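About Fullwood Cell Services

Fullwood sets up and looks after small robot cells for labs, clinics and light assembly shops. We started in a rented unit in Trerisis with one arm and one customer, Hudec, who wanted sample holders moved from a tray to a reader without stopping every hour. That cell is still running, and we still service it.

Most of our work is on the gripper end. Arms rarely fail. Fingers wear, camera brackets creep, and a cell that placed parts well in February starts missing by a hair. Tatu Waweru handles setup and calibration. Parvaneh Ranjbar handles repairs and keeps the service records, which now cover 209 visits.

A setup visit goes in a fixed order. We check the finger mounting screws, home the gripper, and run the wrist camera against a marked block. The camera has to find the marker from 12 arm positions, and we save the result with the cell's settings. Then we close the fingers on the block at low force and look at how evenly they meet it. 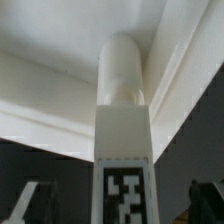

Wrist camera view of a marked block and cylinder between the gripper fingers.

If one finger touches first, we correct the mounting before changing anything in software. Offsets typed in to hide a crooked finger cause trouble later, usually at the next finger change.

After setup, we ask customers to repeat the marker check every 2000 cycles and send us the log. Finger pads are replaced when they show wear. Our own pad set, the Flonus, fits the grippers we install and can be changed with one hex key.

Repairs are done on site where possible. If a gripper has to come back to the shop, we leave a loaner in its place and redo the full calibration when the original goes back on. The service phone is answered from 8 in the morning.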